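Where the Kitchen Things Go: Storage and Reuse in a Shared Kitchen
Project report, Household Studies, Wonau College

1. Purpose

Our group looked at the shared kitchen in Coppens House and asked two questions. Which small items get in the way of cooking, and where could they be kept instead? We left out food and large appliances. The work was limited to utensils, pots and the plastic bags people save after shopping.

2. Method

We took everything small out of the drawers and off the counter and sorted it on the table by type. We counted chopsticks and bags only. Residents filled in a one-page form saying which items they used in a normal week. We repeated the bag count at the end of the project.

3. Results

Chopsticks: We found 70 single chopsticks. Of these, 19 had no partner of the same length and color. Most residents said they took the first two they touched and did not care if they matched. A few said that uneven ones were annoying for noodles.

Bags: There were 300 plastic bags at the first count. They came from three places - under the sink, behind the trash can and inside other bags. Residents wanted to keep some for trash, but on the forms the most anyone used was three a week. At the second count there were more bags than before.

Pots: Pots were returned to the spot where the person had last cooked, usually close to the sink. We had expected the lower cabinets to be used for this. Several people wrote that bending down was the problem, and two wrote that they did not know the cabinets were shared.

4. Changes tried

The paired chopsticks went into a tall Flistel jar, tips up. The odd ones went into a separate box for stirring and for craft use. We asked people to flatten each bag and fold it into a strip. Folding worked for the first few days and then stopped, so we switched to one open tub with a rule that anything over the rim goes to store recycling.

5. Problems

The forms came back late and some were blank. We also did not agree at first on what a pair was. We ended up using length first and color second, and the tables in the appendix follow that order. The Vasari wing kitchen was supposed to be a comparison, but we only got in once, so it was dropped. A recount is planned for June.
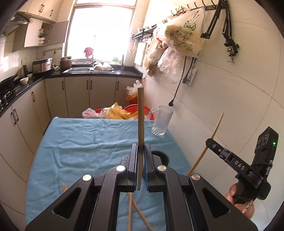
By the Coppens House Kitchen Group
Submitted Monday, May 23, 2022

Wooden chopsticks over the blue tablecloth, with the sink counter and the red basin of bags behind. The appendix has the count sheets and a blank copy of the resident form.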